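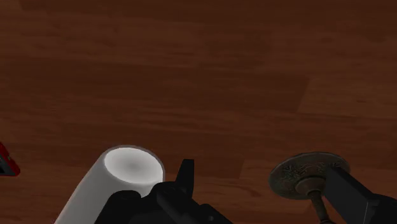
Since December I have been trying to find out why my gripper drops things, and last night, a little before two, I finally found the reason. I write it down while I still remember the steps, because I think other people who work alone with a simulator could lose the same month.

My project is called Namov. It is a small program which decides how a robot arm should pick up household objects from a table. Everything happens in simulation, I don't own an arm and my apartment is too small for one. The table has the usual kitchen things: a goblet, a white vase, spoons, a bowl, a spray bottle, a phone. I use the same room for every test so that I can compare the results.

The fault looked like this. The arm moved above the goblet, went down, closed the fingers around the stem and lifted. In the log everything was fine, and the line at the end said "grasp successful". But when I replayed the run, the goblet was very often still on the table and the fingers were closed on air. In a set of 300 runs the log was wrong about the goblet in more than half of them. With the bowl it was almost never wrong.

First I blamed friction. I made the finger pads more and more sticky, until a spoon stayed hanging on one finger like a fly on tape, and the goblet still fell. Then I blamed the weight of the goblet, which was my second lost week.

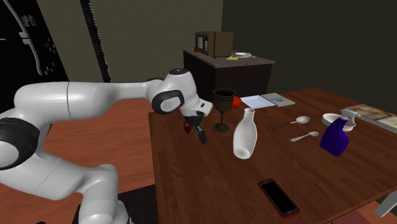
Anong Srisuk, who maintains the planner I use (it is called Jondow), answered my message very kindly and asked one question: how does your program know that it holds something? I was a little ashamed of my answer. It checked if the fingers had stopped moving. Fingers which are completely closed have also stopped moving.

So that was the false "successful", but it did not explain the drop. For this I had to go slowly through run 3,659, step by step, with the wrist view open next to the force values. The fingers touched the stem at different times. One finger arrived 6 steps earlier, pushed the goblet to the side, and the stem slipped out before the other finger came. My collision shape for the goblet was one simple block, much wider than the real stem, and the planner aimed at the center of this block. The foot is wide, so the block was wide also. For a bowl this mistake is almost invisible.

What I changed:

- The goblet has now separate collision shapes for cup, stem and foot.
- A grasp is counted only if both fingers report force and the gap between them is larger than zero.
- If one finger feels contact alone, the arm stops and opens again.

The third one I consider a safety matter. In simulation a pushed goblet costs nothing, but I hope to lend this code to a friend in Gerkthorpe who has a real arm, and her glasses are real too. I asked her to wait until I have repeated the whole set.

The vase is still a problem. It leans a little and I don't know yet if this comes from my model or from the way I place it at the start. I will look at the contact points under it tomorrow – after some sleep.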